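trudanum-push

Planning and perception tooling for tabletop pushing with a single rod end effector. The repository holds the controller, the block tracker, the instruction sampler and the replay tools. The recorded episodes are distributed separately as the Lolen push set and are covered in the second half of this file.

Status

The controller and tracker are stable. The planner interface changed in June and old config files will not load. Run tools/migrate_config.py on anything older than that before reporting a parse error.

Install

Python 3.10 or later. Clone the repository, create a virtual environment and run:

pip install -e .
trudanum check

The check command loads the calibration file, opens the camera stream and reads the joint state once. It does not move the arm. If no arm is connected, pass --offline and the command validates the config files only.

Components

darnel – block tracker. Takes one color stream and returns a class, a color and a planar pose for each block. Shape and color are predicted by separate heads, so a new color can be added without retraining the shape head. Orientation is reported modulo the symmetry of the shape. Cylinders get no orientation at all, and the field is null.

uysal – push planner. Takes the tracker state and a goal, and returns a sequence of rod tip waypoints in the board plane. Height is fixed during a push. Between pushes the rod is raised, moved and lowered by a separate primitive, which is not learned.

runner – the control loop. Reads the planner output, clips it to the workspace polygon and sends Cartesian velocity targets. The planner may miss a deadline; the runner then holds the last pose. After 30 missed deadlines in a row the episode is closed with the status STALLED.

replay – reads an episode and steps through it with the tracker output drawn on top. Use --raw to turn the overlay off.

Configuration

All distances are in millimeters and all angles in radians. The board frame has its origin at the near left corner, x to the right and y away from the operator side. Workspace limits are in config/board.yaml. The polygon is inset from the board edge on purpose. Do not widen it without also lowering the maximum tip speed, as the clip is applied after the speed limit.

The Lolen push set

The set contains 2210 episodes, of which 207 are held out for evaluation. The split is by start layout, so no layout appears on both sides. Episodes were recorded with the same block set throughout: a cube and a prism in blue, a cylinder and a star in red, a cylinder and a star in green, a hexagon and a heart in yellow.

Each episode directory contains:

frames/ – color images
state.npz – joint positions, tip pose, tip velocity
tracks.json – darnel output, uncorrected
goal.txt – the instruction, one line
meta.json – status, layout ID, software revision

Instructions name a block by color and shape. Color alone is never enough to identify a block in this set, and "star" alone is ambiguous too. The sampler rejects any instruction that matches more than one block.

Clusters

Contact between blocks is the hard case for both the tracker and the planner. A push on one member of a tight group moves the others, and the top outlines merge when two blocks of the same color touch. Episodes with three or more blocks in contact carry the tag "cluster" in meta.json and should be scored separately.

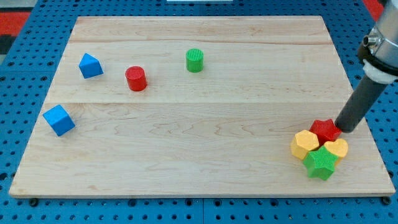

Cluster layout: rod tip against the red star, with the yellow hexagon, yellow heart and green star packed next to it.

In layouts like this one the green star overlaps the bases of both yellow blocks in the camera view, and darnel has to place them from their top faces. Pose error is higher there than for blocks standing alone. tracks.json keeps the raw estimates; we do not smooth them before release.

Known issues

The planner treats contact as quasi-static. Fast pushes on the cylinders leave the model and the predicted stop position will be short.

Heart orientation flips by pi in some partly hidden views. The flip lasts a few frames and can be filtered on angular rate.

In 26 training episodes the goal.txt file has a trailing tab. Strip the line before tokenizing.

replay ignores the --start option when --raw is also set.

Evaluation

trudanum eval --split heldout --policy PATH

The script writes one row per episode with the final distance to goal, the number of pushes and the closing status. Count STALLED as a failure. Report cluster and non-cluster results in separate columns, along with the software revision from meta.json.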